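4 min read

My home office safety check, with the comments I scribbled on it

Every January I walk around the spare room with a checklist and pretend to be the inspector. I started when I was working for Juline and they made all of us at-home people fill one out, and I've kept going long after leaving because I kept finding things! Tick, cross or "sort of" beside each item, and then whatever I was muttering at the time.

1. Smoke alarm within earshot of the desk, tested
Tick. Pressed the button, the dog left the house. The alarm in the hall is a Lumanora and the date on the back says it has a couple of years left in it. I wrote the replacement year on masking tape and stuck it beside the unit so I don't have to get the ladder out to squint at it.

2. Power boards: one per outlet, none plugged into another
Cross. I had a board plugged into a board behind the filing cabinet, and I have told other people off for exactly this. Fixed on the spot by moving the lamp to the other wall. The label on the surviving board says 2400 watts, so the heater now gets a wall outlet all to itself.

3. Heater clearance
Sort of. I like a full metre on every side and I had that until the recycling pile grew. Moved the pile. Also vacuumed the grille, which was revolting. If yours smells like burnt toast the first time you turn it on in winter, clean it before you do anything else.

4. Cords off the floor
Tick, mostly. The one that runs past the door is clipped to the skirting now. I bought a bag of 40 clips and used maybe half of them before my knees gave up. The printer cord still loops a bit – I've put it down for the weekend.

5. Cord condition
Ran every cord through my fingers with the power off, looking for nicks, flat spots and anything stiff. Found one phone charger with the sheath split near the plug. Binned it! I know tape exists. Tape is not for this.

6. Desk and chair
Feet flat, elbows level with the desk, top of the monitor close to eye height. I had to drop the chair two notches (somebody keeps raising it, and I live with only one other person). The gas lift sinks a little over the day, so that goes on the watch list. Desk bolts were all snug except the back left, which took half a turn.
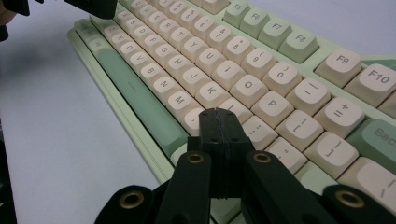

7. Wrists and reach
Sort of. My right wrist gets sore on long days and I'd been blaming the chair, but I think I've been parking the mouse too far out. Brought it in a hand's width and I'm trying to float my wrists while I type. Will see how it feels by Thursday.

8. Lighting and glare
Tick. Blind works, lamp works, no reflection on the screen until late afternoon, when I should be making dinner anyhow.

9. Shelves
Cross. The tall bookcase has never been anchored to the wall and every year I write "anchor bookcase" and every year I don't. This time I've bought the bracket, so there. Heavy binders moved down to the bottom two shelves in the meantime. The Hasatbridge manuals alone would flatten a person, I counted pages once out of spite and volume one runs to 576.

10. Way out
Door opens all the way, window opens all the way, nothing stacked in front of either one. I did have a box of Zariņš catalogues behind the door that stopped it at three-quarters. Three-quarters is plenty when you're strolling out with a coffee but I wouldn't want to find out in the dark, so it's gone to the garage.

11. First aid kit and extinguisher
Kit is stocked except for the small bandages, which vanish in this house. Extinguisher needle is in the green and the pin is in. I gave the bracket a good tug as well and it held. Added bandages to the grocery list.

Score: two crosses, three sort-ofs if I count the cord loop, and the rest ticks. Better than last year, when the window was painted shut.

Still to do:
– bracket on the bookcase
– tidy printer cord
– bandages
– check the gas lift again in a month

If you've got an item on your own list that I've missed, send it over, I'll add it for next time.

Contact | © Spare Room Checks, all rights reserved | Back to top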